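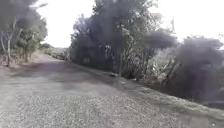 Workshop > Opinion > Small robots

I keep hearing that a homemade rover needs a better brain, and I think most of us should spend that money on wheels. Ours is called Jerka, we built it in the shared shop behind Rustley, and I've put $277 into it so far (don't tell my sister). A gravel path like this one, with a wide band of shadow lying across it, asks plenty of a little machine before any clever software gets a say! The stones want big soft tires. The shade wants a camera that can cope with a bright sky and dark ground at once – and mine is still pretty bad at that.

Ylva at the next bench disagrees and wants me to buy the $300 computer. Maybe in December. For now I'm cutting new hubs, and I'd tell any beginner to do the same and leave the fancy stuff in the store.

Comments

Hiwot Ayele: Yes to soft tires! What width did you go with?

Ivar Haugen: Disagree. Mine had great wheels and drove straight into a hedge.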